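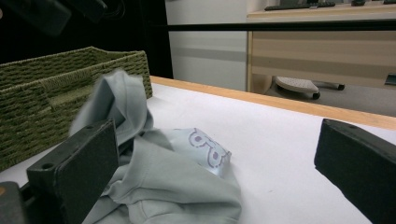
Clulen: a word list for laundry labels

Clulen is a plain text list of 549 phrases found on clothing care labels, each paired with what the phrase means in everyday words. Soledad Ulloa started it after reading "reshape while damp" on a sweater and wondering what shape it had been in before.

What's in it

One file, labels.txt, one phrase per line. Tabs between columns, and yes, we tried commas first. "Wash cold, inside out, with like colors" put an end to that.

Columns are phrase, meaning, fabric and notes. The notes column is mostly Leandro Ibarra arguing with himself about the word "delicate." We left it in. Fabric is blank for 42 entries where the label had faded past reading or the tag had been snipped off above the good part. 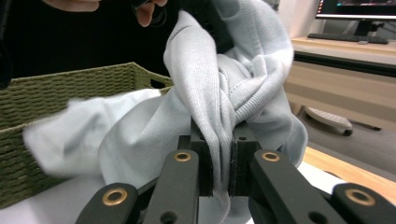 Known problems

"Dry flat" and "lay flat to dry" are separate entries. Tove Dalsgaard wants them merged. Karim Alaoui does not. The thread is long and you are welcome to it.

"Do not wring" appears with three different meanings, one of which is a joke that got past review in August.

"Wash separately" gives no hint of how long you are supposed to keep that up.

Symbols are not covered. The triangle with the lines in it is somebody else's project.

Using it

Copy the file wherever you like and credit Clulen. Please don't treat it as laundry advice. The meanings say what the label asks for, and whether the shirt agrees is between you and the shirt.

Fixes go to Soledad, one phrase per message. Last full check: January 18, 2023.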